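Vidunent Logbook Letters

Version 3, November

Summary

Vidunent is a collection of personal diary entries and letters home written by people living aboard small sailing boats. Most of the entries were first posted on family blogs or sent by email to relatives, and the writers later gave them to us as plain text. The collection holds 800 entries by 17 writers. It was put together by Daryna Zakharchenko and Yasuo Koyama, with later cleanup by Eleni Todorova.

The entries are ordinary. People write about weather, engine trouble, what they ate, who was in the next berth, birthdays away from home, and how long the laundry took. A few cover ocean passages, but far more were written in harbor.

What is in the folder

entries/ holds one text file per entry, in UTF-8.
writers.csv has one row per writer, with a pen name, home country, boat length and the years covered.
entries.csv has one row per entry, with the file name, pen name, month, place name if given, and word count.
topics.csv has the hand-assigned topics.
CHANGES.txt lists what was altered between versions.

File names start with the writer's pen name and a running number, for instance trudau_041.txt. Trudau is the pen name of the couple who sent us the most text. They picked it themselves, after their first boat. Running numbers follow the order in which the entries were written, with gaps where a writer asked us to take something out. We don't renumber.

How the text was prepared

Each writer sent whatever they had. Some sent a full export from a blog service and some sent a folder of word processor files. Leopold Baumgartner wrote out his old paper logbook by hand and let us type it up, and his entries still have his abbreviations in them (bar. for barometer, eng. for engine). There is a short list of these at the end of writers.csv, below the table. If your reader chokes on it, delete everything after the blank line.

Comments from blog readers were removed, along with menus, visitor counters and signatures. Photo captions were kept when they were part of the running text and dropped when they stood alone. Full dates were cut back to the month. Phone numbers, email addresses and the names of children were replaced with a tag in square brackets. 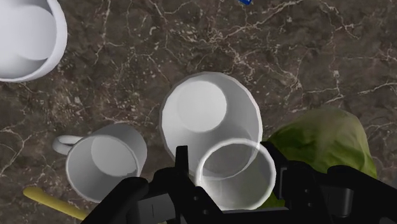
Boat names were harder. Some writers wanted theirs kept and some did not, so the column boat_name in writers.csv is either the real name or the word withheld. In the entries themselves a withheld name is replaced with [boat]. Other people's boats get the same tag unless the writer had permission from the owner. Expect sentences like "[boat] came in after dark and tied up outside [boat]", which can be hard to follow.

Topics

Dalva Honorato and Eleni Todorova each read the same 200 entries and gave every one up to three topics from a list of 12. Where they disagreed they talked it over, and topics.csv has the result. The column first_pass shows the two original choices for anyone who wants them. The remaining entries have no topics. The list itself is in the header of the file. "Waiting" was added late, when it became clear how many entries were about sitting in port until the wind changed.

Language

Everything is in English, but for most of the writers English is a second language. Spelling and grammar were left alone. Words from other languages, mostly food and greetings, were left as written and are not marked. Nautical miles and knots are used throughout, but depths come in both feet and meters, sometimes in the same entry.

Known problems

The nishimura entries numbered 30 and up have lost their paragraph breaks. The export was already like that and the original blog is gone.

A few entries appear twice with small differences, where a writer sent one version to family and posted another. We kept both. The column twin in entries.csv points from one to the other.

Word counts were made before the tags went in, so they can be off by a little.

Place names are as the writer gave them. Plunilgate is a nickname one family used for an anchorage they liked and did not want to share. Please don't try to work out where it is.

The writers are mostly retired couples from northern Europe. The collection says little about people who live aboard for work, or who do it because they can't afford a house.

Terms of use

You may use the texts for study, teaching and non-commercial projects. Please don't republish whole entries without asking, and don't try to contact the writers. Quotes of a paragraph or so are fine with the pen name given.

If a writer changes their mind, the entry is removed in the next version and listed by file name only in CHANGES.txt. Please delete it from your copy too.

Corrections

Send corrections to Yasuo Koyama at the address in CHANGES.txt, with the file name and the line. He collects them and makes one update each spring - don't expect an answer in summer, when he is usually out sailing himself.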